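Planning Arm Motion from the Wrist Camera: Project Report

Wellington Peixoto
Plalmont, robotics project module

1. Background

The task I was given was to write the planning software for a small arm that moves light items between a basket and a marked drop point. The arm and its gripper were already in the lab. My part was everything between the camera driver and the joint commands. The previous group had left a working driver and a set of fixed waypoints, and their program, Kiltik, replayed those waypoints with no reference to what the camera saw. If the basket was moved by a hand's width, the arm went to the old place.

I kept the name Kiltik and the driver, and replaced the rest.

2. Structure of the software

Kiltik now runs as three processes. The first reads the wrist camera and estimates where the camera is relative to the walls and floor of the work cell. The second holds a simple map of the cell: the floor, two walls, and any basket found on the floor. The third takes a goal, asks the map for free space and returns a joint path.

The processes talk over local sockets. I considered a shared memory scheme, but the messages are small and sockets are easier to log. Every message is written to disk with its time of arrival, so a run can be played back later without the arm. Most of the debugging was done this way, in the evenings, on my own laptop.

The planner itself is a plain sampling planner. It draws up to 2000 random joint positions, throws away those that touch the map, and joins up the rest. If no path is found it reports failure and the arm stays where it is. After a path is found, a smoothing step tries to cut corners 200 times and keeps each shortcut that stays clear.

3. Finding the walls

The first version looked for straight lines. I assumed that the longest lines would be the edges of the walls, and on the plain test board in the Planemside room this worked well enough. In the real cell it did not. The walls there are printed with a pastel plaid, and the bands gave the line finder far more to choose from than the edges did. The wall estimate jumped from one band to the next as the arm moved.

The second version uses the metal corner post and the floor line. The post is narrow and shiny, so it shows up as a bright strip between two patterned areas, and the strip at the foot of the right-hand wall gives a second direction. The two together fix the corner, and from the corner the rest of the map follows. The arm's own shadow on the plaid was a further problem, as its soft edge was sometimes taken for the floor line. I now reject any line that has the same pattern on both sides.

The yellow fingers are masked out before any of this is done. The mask was drawn by hand for the closed position, and a second one is used when the gripper is open.

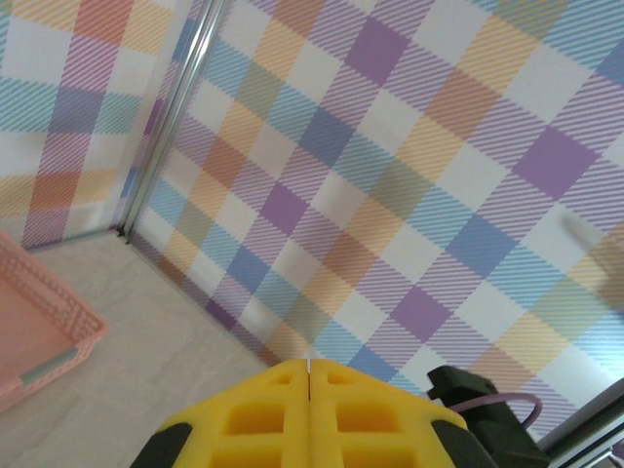 Sales asked at the October review why the plaid was being treated as a nuisance at all, when a regular grid of known size ought to give a better position than one post. The bands repeat, though, so a match that is wrong by one full repeat looks just as good as the right one. My answer was that the grid could be used for fine correction once the corner had fixed the rough position. Sales thought this should have been in the plan from the start, and I agree. It is in the code as an option but has not been tested enough to be switched on by default.

4. Testing

I recorded 1442 camera frames while driving the arm by hand, and marked the corner in 486 of them. The marked frames were used to set the thresholds and the others were played back to look for jumps in the estimate. I did not keep a separate marked set for the final check, so I give no accuracy figure here.

Played back, the second version held the corner steadily whenever the post was in view. When the post leaves the view the map is frozen and the planner goes on with the last estimate. This is fine for short moves. On longer ones the estimate drifts – the joint readings are a little off near the end of their range – and the arm should be sent back to look at the corner again. At present the user has to ask for this with a command.

5. Remaining work

The basket finder works on colour alone and needs a shape check. The masks should be worked out from the gripper position instead of drawn by hand. The start-up script still expects the processes to be launched in order, with the map second, and gives no useful message if they are not.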